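Savau Home Hub – Setting Up Your Wi-Fi
Last updated: February

I like to get this part done first – it's quick!

1. Plug in the hub and give it 94 seconds to start up.
2. Open the Tosau app and tap Add Hub.

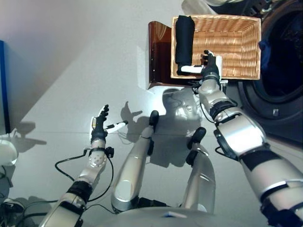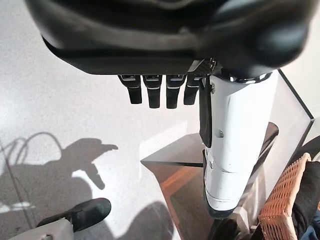 Wicker basket on the brown stand (first photo).

3. Pick your network and type your password.
4. Name your hub. I went with Belthorpe (my old street).

Note: I get a good signal in a house of more than 800 square feet.

Caution: don't unplug it during an update.

Related
Resetting your hub
Pairing a Nieto 400 speaker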